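Idow Pooled Trust

The Idow Pooled Trust is a pooled special needs trust run by a nonprofit association in the town of Idow. It holds money for people with disabilities whose public benefits would end if they owned the funds outright. Each beneficiary has a separate sub-account, and all sub-accounts are invested together.

Structure

The trust is governed by a master agreement. A person joins by signing a joinder agreement, which names the beneficiary, the source of the funds and the party who receives any remainder. The association acts as trustee. Investment and custody are handled by Fomlow, a trust company, under a separate contract. At the last published count the trust held 353 sub-accounts.

Two kinds of sub-account are offered. First-party accounts hold the beneficiary's own money, often from an injury settlement or a late inheritance. Third-party accounts hold money given by relatives and carry no duty to repay the state after death.
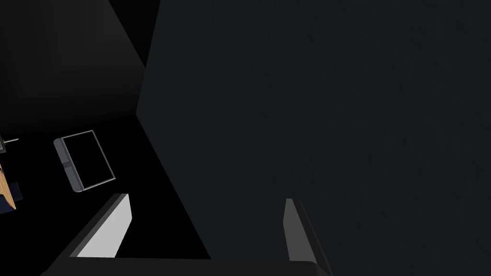
Disbursements

Requests are made in writing by the beneficiary, a guardian or an agent under a power of attorney. The trustee answers within 14 days. Payments go to the seller of the goods or services and are never made in cash to the beneficiary. Rent and other shelter costs may be paid, but can reduce some monthly benefits.

Termination

A first-party sub-account closes when the beneficiary dies. The trust may keep part of the balance, and the rest is applied to the state's claim for medical assistance. Final bills for taxes and administration are paid first.

See also

Apaza Guardianship Program
Skernetow Estate Planning Clinic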